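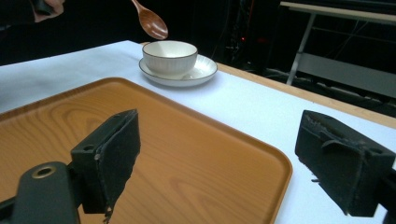
A serving tray is a shallow, flat-bottomed platform used to carry crockery, cutlery and food. Most domestic trays are rectangular with rounded corners, and a raised rim stops items sliding off. Wood-grain finishes are common.

Use

For a single hot drink, the tray normally holds a cup, its saucer and a spoon. At the table the cup and saucer may be set down directly on the table surface, leaving the tray beside them. 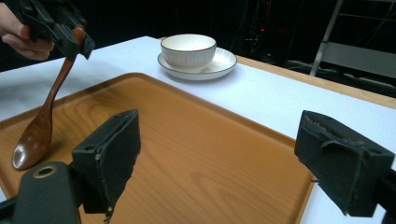

Tray with wood-grain finish and raised rim; cup and saucer behind, wooden spoon above.

Dimensions

The Dirndale pattern measures 50 cm by 39 cm, with a rim height of 4 cm. Wooden trays are wiped clean and should not be soaked.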